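Library > Equipment Planning for Automation > Part Two > Chapter 4
Filed under: Budgeting & Procurement
Last updated: 19 September 2023

Chapter 4. Planning the First Purchase

A department that sets out to buy its first handling equipment will usually begin with the price of the arm. This chapter begins with the work. A budget drawn up before the tasks have been listed tends to leave out grippers, spare finger pads, furniture, and floor space, and these items must then be requested in a second round.

The case used throughout the chapter is the Prestberg purchase. The planning group had 15 weeks to prepare its request and received quotations from two suppliers, Kanix and Danitz. In the final request, 65 percent of the funds went to equipment and 34 percent to installation, training, and service. The remainder was held in reserve.

Before asking for quotations, the group listed the objects to be handled and the surfaces on which the handling would be done. Small and soft items were entered separately from rigid ones, as they place different demands on the gripper. Hand-held grippers were budgeted on their own line, apart from the arms.
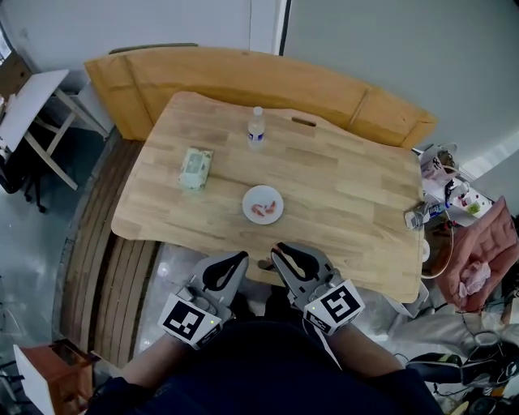
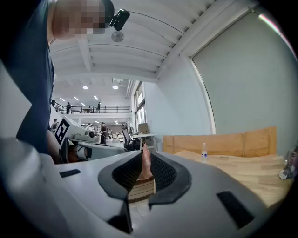 Valdemar Brøndum has objected that a task list prepared this early gives suppliers too much to price against, and that a buyer would do better to request a base quotation first and add tasks once the figures are known. He would also move service costs into the operating budget, where they can be reviewed each May. Section 4.3 considers both points and compares the two methods using the Danitz quotation.

Readers should be able, by the end of the chapter, to prepare a task list, to separate one-time costs from recurring costs, and to read a service agreement for items that are not covered. The Oosthuizen worksheet, used in Sections 4.2 and 4.4, should be at hand before proceeding.

4.1 Listing the Tasks

A task list has one line for each object and each action. Entries are written in plain terms, without reference to any supplier's catalog.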